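Last updated: October

Todow Kitchen Corner - progress report to the Zaugg Fund

Dear colleagues at the Fund,

With this report I inform you about the second part of the work on the kitchen corner. The grant was 2,000, and until now we have spent 610 on furniture and 193 on dishes and small items. The receipts are in the annex.

1. What is finished

The white table is in its place and we use it every day. It was ordered from Zekovance and came one week late, but without damage. The top is plain and smooth, as we asked, so small things are easy to find on it. We also bought new tableware in plain grey, because the old set from Flonommont had many chips.

2. What is not finished

The storage for dry food is still missing. We received two offers and both were too high for us. I have asked for a third one and I expect the answer before Thursday. Also the light above the sink is weak in the evening, and this was not in our plan.

3. The table in use

We keep the exercises on the table simple - fruit, a bowl, a plate, a bottle of sauce. People learn where each thing belongs and they put it back at the end. For the fruit we prefer bananas, which need no knife.

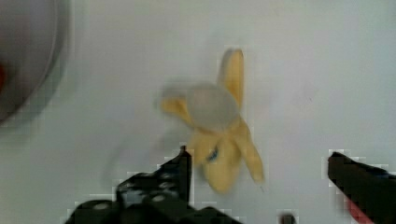
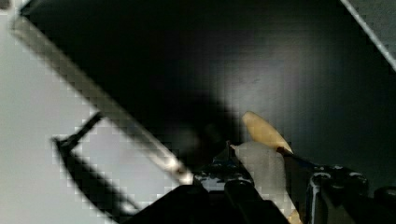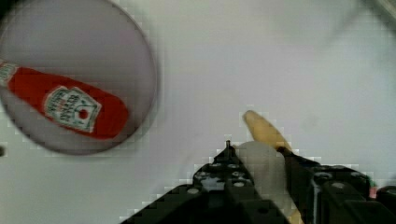

The first picture has the banana with its peel open, and in the last one the red ketchup bottle is lying in the plate.

4. Next steps

- choose the offer for the storage
- ask the electrician for a price for the light
- write the list of dishes and hang it near the table

If the Fund agrees, we would like to move a part of the remaining money from storage to light. Please tell us if a separate letter is necessary for this.

Comments (3)

Good to see the table arrived at last. Is the old one still available? Our group could use it.

Please put the list of dishes lower than last time, I could not read it from my chair.

I have the same problem with a weak light above the sink. Please write what the electrician says.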